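Visit report: Skasden demonstration floor, teleoperation and data service
2024-06-26
Prepared by Despina Stanciu, with notes from Aurel Ciobanu

Purpose of the visit

Jivard is considering an outside supplier for household manipulation recordings. Skasden offers these as a service: the customer sends a task list, Skasden's operators perform the tasks on a humanoid, and the customer receives synchronized video and joint data. Two of us went to see the service in use before the quotation expires in July. Our host was Tincuța Gavrilă, who runs the customer side. Technical questions went to Emanuel Cârstea, who looks after the platform and the recording software.

The visit lasted one afternoon. We were allowed to watch work on a current task list and to read the acceptance sheets. We were not allowed to copy customer material, and we did not ask.

Layout

The floor is divided into furnished areas, each set up as part of a home. Furniture is bought retail and changed between task lists. Gavrilă explained that customers complained about an earlier arrangement in which every recording used the same laboratory bench. The policies trained on it did well at the bench and poorly elsewhere.

We spent most of our time at the living room area. The task list there concerned fruit and tableware: pick up an item, place it in or beside a dish, return it, repeat with a changed starting position. The operator stands apart from the robot and sees through the head camera. A second person resets the objects and watches the cables. Skasden quotes for both people in the hourly rate, a point that was unclear in the written offer and should be stated in the contract.

Glass is on the list at the request of customers. Cârstea considers it the hardest common surface they record on. Depth readings on a transparent top are unreliable, and the structure underneath shows through and is easily taken for something standing on it. His team does not correct the depth channel before delivery. They deliver it raw and add a note to the session file naming the surface. Ciobanu asked whether a corrected channel could be supplied as well. It can, at extra cost, and Cârstea advised against paying for it until we have tried training on color images alone.
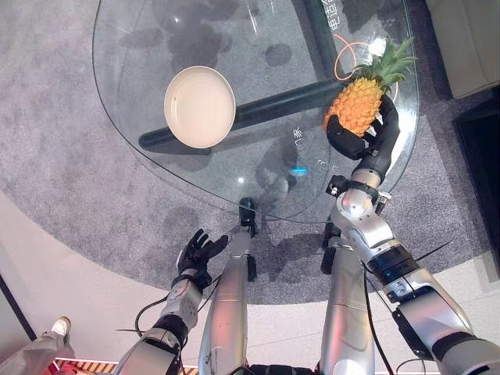 The hands are multi-fingered and come from Perić. Skasden tried parallel grippers first and still keeps a set for customers who need them. For round or irregular produce the operators prefer fingers, mainly on account of the thumb, which can be brought under the object. The drawback is maintenance. Tendon tension drifts over a working day, and each hand is recalibrated at the start of a session and again after the break. The calibration values are written to the session file. We asked to see that this was done in practice, and the files we were shown had both entries.

Fingertip force is recorded, but only as motor current. There are no tactile sensors in the present hands. For our purposes this is acceptable for rigid items and weak for soft ones. If soft fruit stays on our task list, we would want a tactile option quoted separately.

Recording quality

An episode is one attempt at one task. The operator marks the start and end with a foot switch. A reviewer then labels the episode as accepted, repeated or rejected. Rejected episodes are kept and can be delivered on request, without charge. We recommend taking them, as our own group has found failed grasps useful for training a recovery behavior.

The reference package we were shown contained 3549 episodes, of which 1003 were recorded on glass or another reflective surface. Ciobanu selected a few dozen for playback. Time alignment between the head camera and the arm joints looked good in all of them. In several, the end marker came late and the episode included the hands moving back to rest. Cârstea said that trimming is available through a script supplied with the package. The script was made by Branine under contract and is documented – briefly, but well enough to run.

Views from the head camera have one limitation. When the robot looks down at a low table, its own forearms take up a good part of the image and can hide the object at the moment of contact. Skasden offers wrist cameras as an addition. We consider these necessary and have asked for them to be moved into the base price.

Commercial terms

The minimum order is 200 accepted episodes per task. Changes to a task after recording has started count as a new task. Gavrilă was open about the fact that this clause causes most disputes, and suggested a paid pilot of 2 tasks so that the wording can be settled on something small. Tihomir Atanasov, who will review the contract for us, has seen the clause and wants a definition of "change" that excludes object swaps within the same category.

Delivery is by encrypted drive or download. Formats are open. The rights to the recordings pass to the customer on payment, but Skasden keeps the right to use its own calibration and maintenance logs.

Open points

Wrist cameras in the base price: awaiting reply.
Tactile fingertips: no date given for availability.
Lighting: the areas are lit from the ceiling only. We asked for part of each task to be recorded with side light from a window or lamp. Gavrilă will check whether this counts as a separate task.
Floor coverings: our list specifies hard floor and rug. Skasden has both, but the rug is not recorded as a field in the session file. Cârstea agreed to add it.
Operator variation: we would like each task divided among several operators, with an anonymous operator number per episode. The number exists internally and can be exported.

Recommendation

Proceed with the pilot. One of the tasks should use the glass surface, the other an opaque one, with the same objects and the same operators on both. Ciobanu will write the acceptance criteria and send them to Atanasov before the order is placed.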